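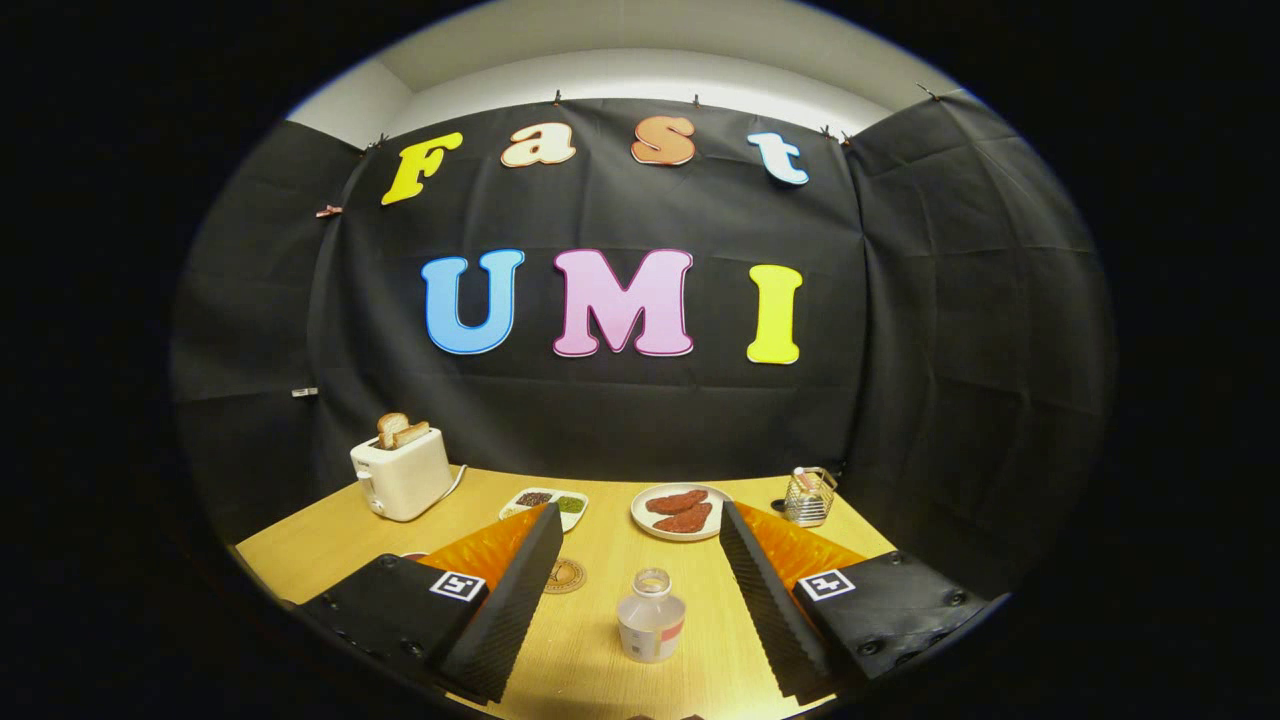
Toast, up and waiting. The letters behind it spell "Fast UMI."

I promised in the July issue that I'd get back to the subject of toast, and a few of you have written in to hold me to it. So let's do toast!

I should say up front that I came to it late as a serious matter. For years I ate it standing at the sink before the bus, with whatever was closest to the knife. Then I moved into the little place in Derkby, with a kitchen so small that the toaster has to live at the far end of the table, and somehow having it within arm's reach of my chair changed everything. I make a slice, I eat a slice, I make another. It never gets cold and I never have to get up. I can't recommend this setup enough (my bathroom scale has a different view).

First, the bread. I've been buying the plain white loaf from Katiyar, the bakery by the Naltberg bus stop, and it comes in at 800 grams, which lasts me most of a week if I don't have company. I ask them not to slice it. Their slicer cuts everything thin, and a thin slice goes from pale to burned while you're looking for the butter. I cut mine as thick as the slot will take and no thicker – you want it to drop in without a shove. If you have to push, you'll be fishing for it with a wooden spoon later, and please unplug the thing before you do any fishing.

Second, the loaf should be a day old. Fresh bread has so much moisture in it that the outside browns while the middle stays gummy. I buy mine Thursday after work and leave it in a paper bag overnight. Yes, I usually cut the heel off and eat it on the walk home, that doesn't count.

Now the knob. Several of you asked what number I use and I'm sorry to say my number is no good to you. The dial on my old toaster went to six and I lived at two and a half. On my sister's, two and a half gives you warm bread. Just start low, look, and go again for a short spell if you need it. And remember that the second round always runs darker because the toaster is already hot, so turn it down a little for your second pair. This one tip has saved me more bread than anything else on this page.

Slices don't always come up level, either. One will stand straight and proud and the other will sag off to the side, mostly when the cuts aren't the same height. It makes no difference to the eating. I do flip a slice end over end if one side of the crust is getting ahead of the other.

Then there's what happens after it pops. Don't lay hot toast flat on a cold plate! It steams itself and goes limp underneath. Leave it standing in the slots for half a minute, or lean two slices against each other like a tent. I finally bought a proper toast rack from the secondhand place on Culutow Road and I'm a little embarrassed by how much I love it.

Butter goes on at room temperature, right out to the edges. After that you're on your own, though I've been on a run of honey with a pinch of salt, and one reader swears by mashed sardines with lemon – I tried it on Sunday with some suspicion and then made it again for supper.

Last thing, and it's a chore. Empty the crumb tray. I did mine last weekend for the first time since I moved in, and what came out could have breaded a pork chop. Unplug it, let it cool all the way down, slide the tray out over the trash and give it a wipe. If yours doesn't have a tray, turn the whole thing upside down over the sink and tap the sides.

Next issue I want to get into jam, so if you have a plum one that doesn't call for 700 grams of sugar, send it along. I've got a bag of plums from the Naltberg market that won't wait much longer.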